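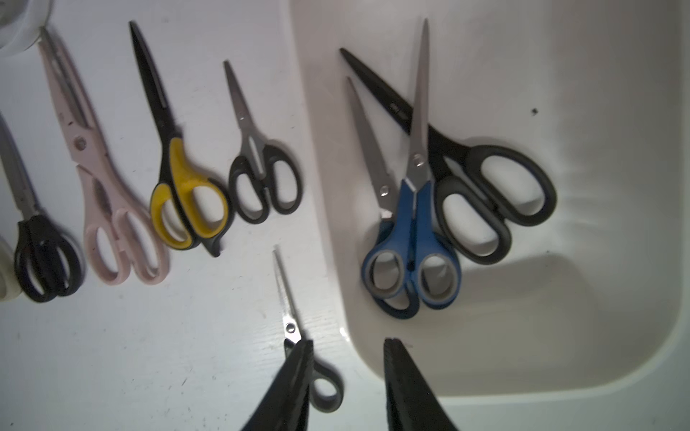

Els Jansen told me after the last one of these that I'd spent the whole talk on the shop and hardly any of it on hemming, and that hemming was what she'd come for. Fair enough. So tonight is hemming, and mending generally, and I'll try to keep the shop out of it (I won't manage, you know me).

By the Ginby Sewing Circle speaker
22/11/2024
Print this page | E-mail this page
13 shares | 2 comments

Opening. Say hello, wait for the chairs to stop scraping. Ask who has a pair of pants at home right now that's been waiting to be hemmed for more than a year. Put my own hand up. Mine are brown corduroy and they've moved house with me!

Start with measuring, and go slowly here because last time I rushed it. Wash the thing first. Please wash the thing first. Cotton pants straight from the store can shrink quite a bit in the length, and I once hemmed a pair for my brother that fit him beautifully for one afternoon. Then put them on with the shoes you mean to wear. Standing up straight, looking ahead, with somebody else doing the pinning. If you bend down to look, the hem goes up at the back and you'll pin it wrong. If you live alone, pin one leg, take them off, measure the inseam, and copy that to the other leg.

But – and this is where people argue with me – check both legs. Plenty of us have one leg a bit longer than the other. I do. My left hem is always a touch lower and I've stopped feeling bad about it.

Hold up the sample pants here. Pass them around, tell people to look at the inside.

Cutting. Leave more than you think. I leave an inch and a half on pants and a good 2 inches on a kid's skirt, folded up inside, so it can come down again next spring. My grandmother in Movden had a plaid skirt that went through three cousins and you could read all of us on it, one faded line for each girl. Don't go on about the skirt for too long.

Good shears for fabric and fabric only. I know you've heard it. I'm saying it again for whoever in your house wraps the presents.

Then the stitches. There are 2 I want everybody to go home with. First one is the blind hem, by hand. Fold, press, pin, and then pick up one single thread of the outside fabric, one thread, and go back into the fold. Keep it loose. Everyone pulls it tight the first time and gets a row of little dimples along the front of the leg, and then they say they can't sew. You can sew, you're just pulling! Let the thread lie there.

Second one is the ladder stitch, for when a seam has popped open and you can't get at it from the back. Pillows, coat linings, stuffed rabbits. Straight across, small step along inside the fold, straight back. You leave the rungs showing for an inch or so and then draw the thread gently and they vanish. I've been doing it since I was a kid and I still like that part best. Do this one live, on the big felt piece with the red yarn, so the back row can see it.

If somebody asks about iron-on tape: yes, I use it. On curtains. I wouldn't put it on anything that goes in the wash every week, it lets go at the corners and leaves a stiff shiny strip that's a pain to sew through afterward.

Jeans. Somebody always asks about jeans. Keep the original hem if you can, fold it up and stitch right under it, then trim the inside and press it flat. Fat needle, slow over the side seams, turn the wheel by hand if the machine complains. I broke a needle on my own jeans in May and a bit of it flew into my tea.

Shop bit, short. When I was working at De Graaf we had a drawer of odd buttons under the counter, and the rule was that any customer could have one for free if she could find a match in it. There must have been 1000 in there. People stood for half an hour going through it with one finger, and then they'd buy a zipper because they felt guilty. Stop there. Don't tell the one about the wedding dress unless we're ahead of time.

Darning, if there's still time. Wool socks only, for beginners, thick ones. Use a darning mushroom or a lemon or a light bulb (an old one, out of the lamp). Go well past the hole into the good part before you turn around. Warp first, all in one direction, then weave over and under. It'll look lumpy. Wear it around the house for a day and it settles down.

Questions. Repeat each one out loud before I answer, the room has a terrible echo and they can't hear each other.

Remind them that the Festuto evening is a swap, so bring fabric you've quit loving, washed and folded, with the length written on a scrap of paper and pinned to it. No velvet with moth in it this time, please. Coffee's at the back and the cups need to go back in the blue crate.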